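Reslow Community Wardrobe: second progress report
5 min read

To: Senan Cullinane
From: Aicha Bouazza

Dear Senan,

I send you the report for the second part of the grant. You asked me to write it more shortly than the first one and to say plainly where we are late, so I have tried to do both.

The work with the coats and jackets is on time. We have now received clothes from 18 households, mostly through the collection point which Marwa Salem keeps open on Sunday. Each piece is checked at the door, brushed, and given a paper ticket with the size and the date it came in. Pieces with a torn lining or a broken zip go to the repair shelf. At the moment there are seven pieces on this shelf and I would like it to be fewer before the winter. Marwa can sew, but she has only a domestic machine, and for the thick wool it is too weak. We have asked at Bimer if they will let us use theirs in the evening. They have not said yes or no.

The cost of the hangers was higher than in the budget. In the first report I wrote that we would take the thin wire ones. We tried them, and the shoulders of the heavier coats lost their shape after two weeks. I decided to buy wider hangers and I paid for them from the line for transport, where we had money left after Mostafa Lamrani offered to do the deliveries with his own van. I attach the receipts. If this change needed your agreement before, I am sorry, and I will ask first the next time.

The fitting corner is late. The mirror was promised by the supplier in Ciltden for the beginning of the month and it came in the wrong height, so it went back. Without the mirror people can try a coat but they must ask a friend how it looks. Hicham Kabbaj has made the bench for this corner and it is strong and quite nice. He did not want payment for his hours, only for the wood and screws. The curtain is also ready, but we will not hang it before the mirror is fixed to the wall.

About the lending rules, we had a long discussion and we changed one point. At first a person could keep a coat for one season only. Now he or she can keep it for longer if nobody else waits for the same size. This is easier for the families with children. We lost five coats in the first period, by which I mean that they did not come back and the telephone numbers did not answer. In the second period all the borrowed coats were returned or extended.

For the next part I have three requests. I would like your permission to move the rest of the transport line to cleaning. I would like to delay the opening evening until December. And I ask if the final report can be sent together with the accounts, because the bookkeeper prepares them only once.

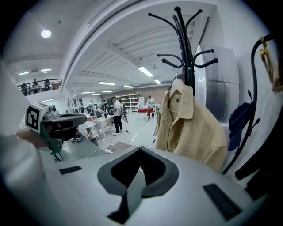
The display part of the budget was spent on stands and not on shelves, and I am content with this decision. People look longer at a coat when it hangs openly than when it is folded. The black metal coat rack has curved hooks which fan out at the top, each with a round knob on the end, and the beige jacket hangs from it on a hanger, so the collar and the button can be seen well. For small things like the dark navy cap the second stand is good enough. I would like to buy one more rack for the children's sizes, lower than these, and Hicham has offered to look for a used one. I will send you the price when I have it.

With kind regards,
Aicha Bouazza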